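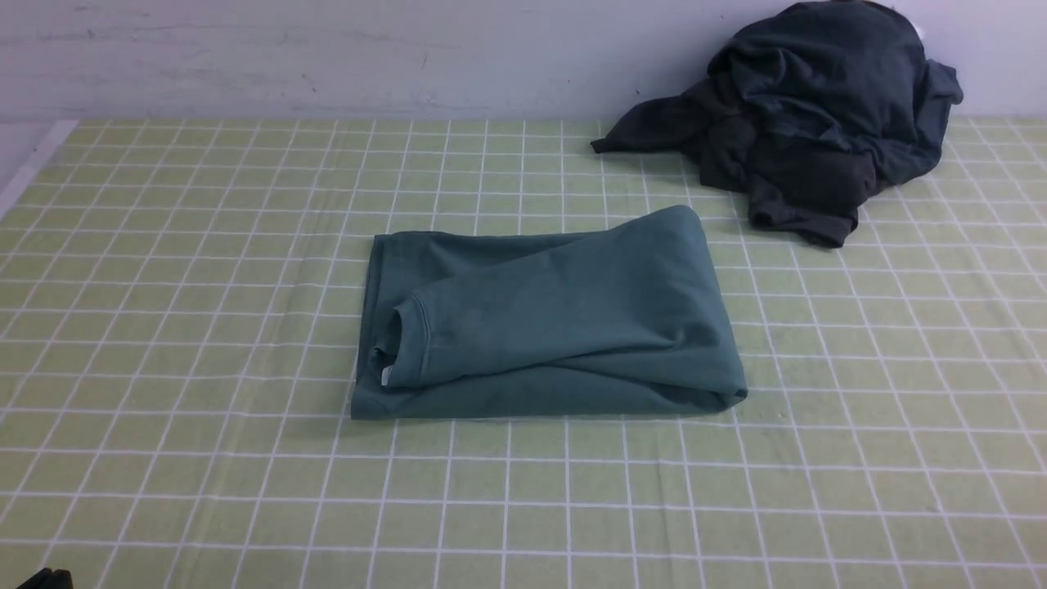
4 min read

Projects > Kestamance > Equipment > README

Search this repository Go

# Kestamance folding station - equipment plan and data card

This repository holds the purchase list, the running costs and the data card for the Kestamance garment folding project. It is meant for people who have to plan or approve a second station. If you only want to train on the data, skip to "Data card" near the end.

Last updated: 2021-05-12

## What is in the folder

- `purchase_list.csv` - every item bought for station one, with supplier and lead time
- `running_costs.csv` - power, spares, laundry and garment replacement by month
- `plan_station_two.csv` - what we expect to order next, in order of priority
- `episodes/` - the recordings
- `labels/` - one row per episode

Prices are in Canadian dollars before tax. Freight is in its own column. Please don't fold it back into the unit price, as we did that in the first version and it made the two suppliers impossible to compare.

## What the station does

The robot works at a table against a wall and folds used tops. Most are sweatshirts, with a few jackets. A typical episode has one garment folded flat on the table and another still in a heap. A crew-neck sweatshirt in fleece is the usual case. It makes a thick bundle, and the doubled end comes out bulkier than the other, so the gripper opening you buy has to suit that end.

## Buying the arm and grippers

We asked two firms for quotes, Clotitz and Verstraete. Clotitz was cheaper for the arm and dearer for everything that bolts to it. Verstraete quoted one price for arm, controller and mount. We went with Verstraete for the arm and Clotitz for the grippers, and paid for an adapter plate that neither of them had listed.

Things to settle before you ask for a quote:

- Reach to the far edge of the table, measured at working height. A heap pushed back to the wall is harder to get at than one in the middle.
- Whether finger pads are sold singly or only as a full set. Ours come in sets of 4.
- Who pays for the return trip if the controller has to go back.
- Cable length. Ours was too short and the longer one took three weeks to arrive.

Finger pads are the item we under-budgeted most. Fleece is easy on them, zips are not. Allow for 11 sets a year if you run mixed garments every weekday.

## Table and covering

Buy the table locally. Shipping one cost more than the table.

The covering is a pale green tablecloth with a white grid. It was cheap and we like it for checking by eye whether a fold has come out square. It does ripple, and the grid lines go slightly wavy where it does, so don't use them as a measuring tool. Calibrate with a proper board and put the board on your purchase list. Order a spare cloth in the same colour at the same time. The pattern we use was out of stock by November and we had to wait.

The wall is plain off-white and has picked up scuffs and marks. We looked at putting up a backing panel and took it out of the budget. The money went to lighting, where even, soft light made more difference to the recordings.

## Garments

Garments are bought second-hand in bulk bags from the Skomgate depot. A bag costs about 80 dollars and the contents vary a lot. Dark tops are over-represented in every bag so far. If you need a spread of colours, budget for sorting time and for the ones you will set aside.

Neck labels stay in. They help when sorting front from back, although many can't be read on camera.

## Plan for station two

1. Arm, controller and mount as one order from one supplier
2. Grippers with adapter plate quoted in writing
3. Spare pads
4. Lights, calibration board, two cloths
5. Table, bought last and measured on site

Items 1 and 2 have the long lead times. Everything else can be bought in a week. We have left out a second arm on the same table - it would need a wider table and a new safety review, and neither is costed.

## Data card

- Episodes: 311
- View: head-height camera looking down at the table
- Task: folding tops, one or more garments on the table
- Labels: garment type, main colour, start state, end state
- Not labelled: fabric content, size, brand

Known gaps: almost no light-coloured jackets, nothing with a hood up, one table and one wall throughout. Colour labels were given by eye. Teal, slate and charcoal get mixed up in them, so merge those classes if colour matters to you.

Corrections to the cost files are welcome as pull requests. Attach the invoice or quote with account numbers removed.

This site uses cookies to remember your settings. Accept Manage preferences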